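Reading time: 8 min
Shares 300 · Comments 8

4.2 Placement without a clear view of the table

The method of Section 3 was tuned on a bench in Grerkby with a matt grey top, even lighting and nothing shiny on it, a surface so polite that almost any policy would look clever there. We therefore moved the evaluation into a kitchen. The task is easy to state: one arm takes a bowl by its rim and sets it down on a plate, while the second arm keeps out of the way. The first three authors can all do this while talking on the telephone.

Two things make it awkward for the policy. A polished bowl has no fixed appearance, and spends most of its time showing the robot a picture of the robot. Dark, speckled stone is nearly as bad, as it returns very little light in some places and bright points in others, and our earlier depth estimator (Holmgren, used as released) was inclined to treat the points as objects. The wrist view suffers most. Near the counter it often holds only a portion of the plate, and the policy must work out the rest of the circle from a stretch of rim. 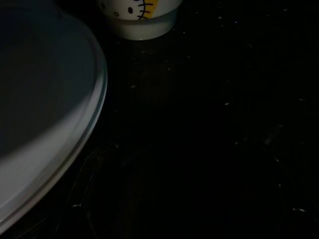

Figure 4. Wrist view in low light, with part of the plate rim at left and the base of a printed cup near the top.

We deal with the missing part of the circle in the plainest way we could think of. The rim detector returns a short arc together with a spread of possible centres, and the spread is passed on to the planner as it stands. Our previous system, Cluvel, reduced it to a single best centre at this point and then behaved with great confidence for the rest of the episode. Keeping the spread costs a little planning time. It also allows the arm to slow down when the arc is short and to ask the head view for a second opinion, a habit we had tried for two years to teach Cluvel by other means.

Training used 3182 demonstrated placements, of which 2455 survived filtering. The filter removes episodes where the two wrist clocks had drifted apart, episodes ended by the operator, and one long afternoon in January on which the gripper calibration file belonged to the other arm. We had at first kept that afternoon in, under the heading of data diversity. The policy learned it faithfully.

Rim grasps deserve a separate word. With one finger inside the bowl and one outside, any error in height turns into a tilt, and the bowl then meets the plate on one edge of its foot.
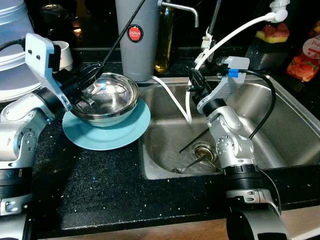 Our controller does not try to remove the tilt in the air. It lowers the bowl until the wrist reports first contact, gives way about that point, and lets the plate do the levelling. Only when the force has settled do the fingers open. An earlier version opened them on a timer, and we thank the department for its patience with the noise.

The idle arm turned out to matter more than its job title suggests. It is parked by a fixed rule, away from the bowl's path, and takes no part in the grasp. Even so, when we masked it out of the head view during training and left it visible at test time, the policy hesitated before release far more often. Our best guess is that the parked arm serves as a landmark, though we have no clean experiment to show it. Masking it in both conditions brought the hesitation down again, but not all the way.

We score a placement as complete when the bowl rests on the plate, both grippers are clear of it, and nothing moves for two seconds. No credit is given for centring. A bowl sitting well off to one side counts the same as one in the middle – a generous rule, and we would rather state it here than have it found in the appendix. 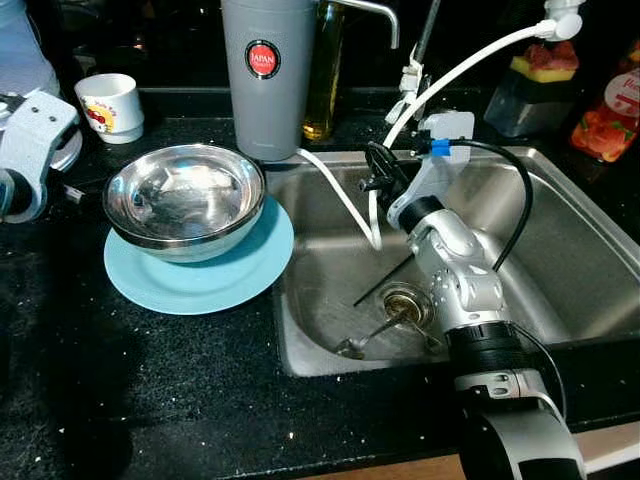
Henrike Vogler, commenting on the draft of 10 Aug 2019, objected to exactly this rule. A bowl that is merely on the plate, she wrote, will be fine until somebody lifts the plate, and a score that stops before the lifting is measuring the robot's afternoon and ignoring everyone else's. She asked for the offset between the two centres to be reported for every trial, failures included.

We have added the offsets to the Dolter log format and will give them with the next release. For the present section the rule stands as written, and the completion rates in Section 4.3 should be read with her objection in mind.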